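Robot arms on the gift bag bench – what happens to the packers?

Posted by Jolene Tapsell, 5/27/22

I work in the packing room at Grurik. We fill paper gift bags with sweets and snacks for hotels and conferences, and until April it was all done by hand. Now there is a bench with a pair of arms on it and we have been told the small orders will move across to it bit by bit. The lead says no jobs are going but the rota has already changed and two of us have been put on "minding", which nobody has explained properly. Has anyone been through this? I want to know what the day is like, whether the pay grade should change, and what I should ask for before I sign the new role sheet.

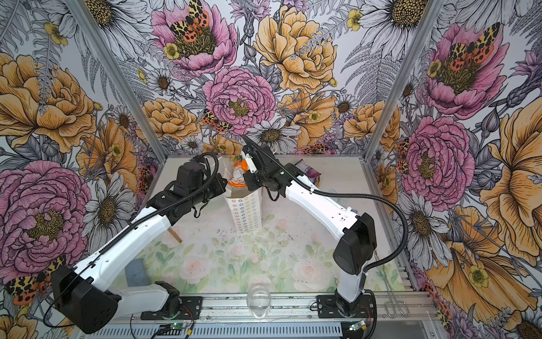 Packing and Despatch – Workplace Changes board

Manaia Ellery

We had the same thing at Liltine, a pair of arms filling bags, and I have been minding for a year. The first few weeks were slow. You put the bag out between the two arms, lay the packets where they can reach, start the run and watch. If a packet snags on the rim you stop it, free the packet and start again.

What changed most for me was the standing still. Packing by hand I walked all shift and talked to whoever was next to me. Minding is one person to a bench and you can't wander off. Ask for a rota that swaps you back to hand packing after the break. We got that, but only after two people complained of sore necks.

On pay, we went up one grade because we were clearing faults. Get the duties in writing. Ours said "light supervision" and that covered a lot of things it shouldn't have, cleaning included.

Also ask what the target is. Ours was 200 bags a shift, set before anyone had tried it, and it came down later.
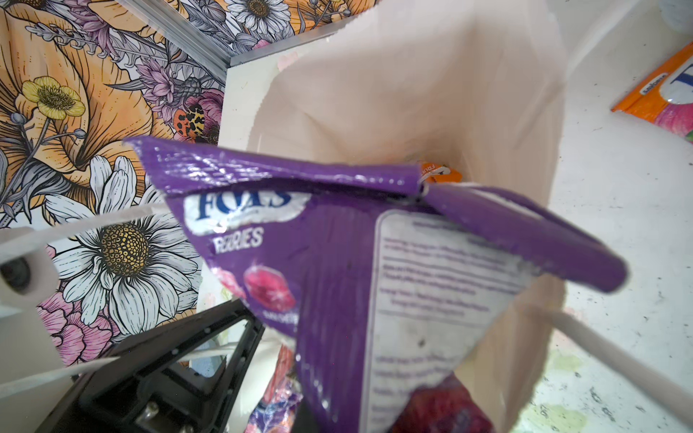
Page 2 of 3

Rawiri Treloar

Agree with most of that, but I would ask about soft packets first. Sweet bags fold and crease, so one might go in at a slant where a box would drop straight down, and cord handles can get in the way too. Someone has to decide if a bag like that is good enough to send. At our place it was the minder who decided and the minder who got the blame when a customer rang up. Find out who signs the bags off – and if it is you, that is quality checking and should be graded as such.

Keep your own notes of stoppages as well. I used a notebook, time and reason, nothing fancy. When the manager said the bench ran fine all week I had something to show him.

Benito Requena

Ours went back to hand packing in the end so don't panic. Talk to your union rep if you have one.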